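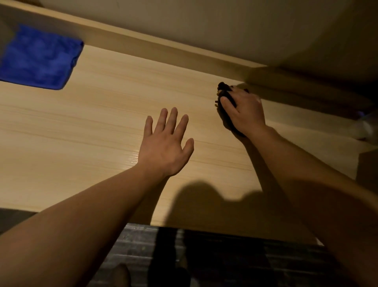
Page last changed: March 2022

Lutitz Builders Board > Data collection > Wiping clips — what to keep, what to bin

corvid_bench
ok starting a thread bc the old one got eaten by the label format argument. I'm collecting first person clips of people cleaning flat surfaces, for a policy that has to wipe a shelf end to end. Frame at the top is from the current batch. Dark cloth in the right hand, working along the back edge, left hand open on or just over the board, blue towel folded off to the side.
Question is how picky to be. I have 200 clips cut so far and want to get to 1000 before we train anything serious. Do I keep ones where the second hand isn't doing a job? And what do I do with the second towel. Labels only have one slot for "cloth".

mudflap
keep everything. storage is cheap. you can throw out later, can't get back what you never kept

tessel8
Disagree w/ mudflap, as usual. We kept everything on the Clurnis set and spent all of April pulling junk back out. Half the clips were someone reaching for a spray bottle and then the clip ends. The policy learned to reach for stuff and stop. Looked great for two seconds.
Set a rule before you record more. Mine was: cloth touching the surface by the end of the first second, or it's out.

mudflap
that's a cutting problem not a keeping problem. trim the start

tessel8
Trim 1000 clips by hand, be my guest

corvid_bench
trimming is half automatic now, I mark first contact and last contact and the script cuts with a bit of pad on both sides. first contact is hard to see tho. a near black cloth bunched up under a palm, you can't tell when it lands. On my frame it's fine bc the fingers are curled over it and it's clearly pressed down. Others are a guess

plainoldgrid
Shadows will kill you there too. Look at the middle of that board, big soft shadow from the head and arms. Dark cloth going through dark shadow on somebody's clip = your contact marker is noise. We had a segmenter that called the shadow "cloth" for a whole week and everyone was very pleased with the coverage numbers.
Move the light. Or two lights, one each side, low.

corvid_bench
don't want to move the light. The robot's going to throw its own shadow on the shelf

plainoldgrid
Different shadow though. Yours has a head in it.

corvid_bench
ha. fair. still shadow shaped

nine_volt
On the empty hand — KEEP IT. please. We dropped every clip with an idle left hand on the Weidemann job, and the two arm policy never learned to park the left arm. It just hovered and twitched. Idle is a behavior. You need examples of it same as anything else.
Label it "rest" or "brace" if you can tell which

tessel8
can you tell which from that frame? I can't. fingers spread, palm down, might be touching, might be just over it. No way I'd sign off on "brace"

nine_volt
no, not from one frame. From the clip maybe. If the hand doesn't move at all while the other arm is pushing I'd say brace

tessel8
"Maybe" labels are how you get mush. Give it one label, "left free", done.

nine_volt
then you lose the one thing that's useful about it!! A person leaning over a deep shelf puts a hand down for a reason. Robot with a long reach might want to as well

mudflap
robot is bolted to a base. it does not need to lean on the shelf

nine_volt
ours wasn't bolted, ours was on wheels and it rolled BACK when it pushed. so yes it needed to

corvid_bench
mine's on wheels too, with a brake. ok so. Going with "left free" as the top label and an optional second field that the labeler can leave blank. Don't love it but it means no one has to guess

plainoldgrid
optional fields get left blank 100% of the time fyi

corvid_bench
known and accepted

hob_nail
coming in from the tactile side so ignore if not useful. You've got no force in any of this, right? just video? A cloth being dragged and a cloth being pressed look the same from up there. I'd want at least a small slice with a glove or a pad under the board. Even 12 clips would give you something to check against.

corvid_bench
just video yeah. I have a Flevden pad sitting in a drawer, never got the driver to run

hob_nail
the Flevden driver wants the old firmware. Roll it back one version. I'll dig out the file. It's ugly but it logs, and the timestamps are ok if you start it before the camera and not after.

tessel8
+1 for the slice. Don't try to do it for the full set tho, you will hate your life and the glove changes how people hold the cloth

mudflap
agree with tessel8, mark the calendar

corvid_bench
so what about the second towel. Labeler one calls it "cloth 2", labeler two skips it, labeler three asks me every single time. In that frame it's lying folded near the back edge, left side, and the one in use is over at the far right. Royal blue vs almost black so no mixing them up by color at least.

nine_volt
Label it as an object, not as a tool. Tool = in hand. Object = anything the wipe might have to go around or pick up. Same towel can switch halfway thru a clip.

plainoldgrid
this. And please write down what happens to it. Lifted, wiped around, or ignored. If people wipe around the folded towel every time, your robot will leave a towel shaped patch of dust forever.

mudflap
or it'll grab the folded one and try to wipe with both, ask me how I know

tessel8
I'd go further and split them. Clear surface in one bucket, stuff on the surface in the other. Train on clear first. See if it can even follow the back edge before you give it obstacles.

nine_volt
Nah. Mixed from day one. We tried the easy-first thing and it just got very good at easy.

tessel8
how many clips did you have

nine_volt
not enough, before you say it

tessel8
wasn't going to say anything

corvid_bench
you two. I'll tag both kinds and train it both ways, it's one flag in the loader. There's also something whitish and see-through at the right end of that board, bag or bottle, half out of view. tagging that one as "unknown object". If the labelers can't name it I don't want them making up a name

hob_nail
good. we had a made up one called "tube thing" in 9 files and it became its own class

plainoldgrid
One more, then I'm off. Glare. There's a little bright spot on the board by the left hand. Pale shiny wood grain is going to do that in every clip with that light, and it sits still when the camera sits still but slides when the head moves. Ours learned it as dirt. Kept going back to wipe it. Very dedicated.

corvid_bench
ugh. how'd you fix

plainoldgrid
Different surfaces. Matte one, dark one, one with a pattern. Don't record all 1000 on the same shelf whatever you do. Split your test set by surface too, not by clip, or the numbers will lie to you.

corvid_bench
ok rules as they stand, will edit if anyone yells
— cut to first and last contact, pad both sides
— idle left hand stays in, "left free", second field optional
— in hand = tool, lying there = object, note what happens to it
— can't name it = unknown object
— more than one surface, test split by surface
— small slice with the pad once hob_nail sends the firmware

tessel8
you forgot the first second rule

corvid_bench
didn't forget. the cut handles it

tessel8
it handles it if you can see the contact. which you said up top you can't

corvid_bench
...ok. if the labeler can't find first contact the clip goes in a "review" folder and I look at it myself. happy?

tessel8
No but go ahead

hob_nail
firmware file sent, check your messages. Read the txt before you flash it, the order of teh steps matters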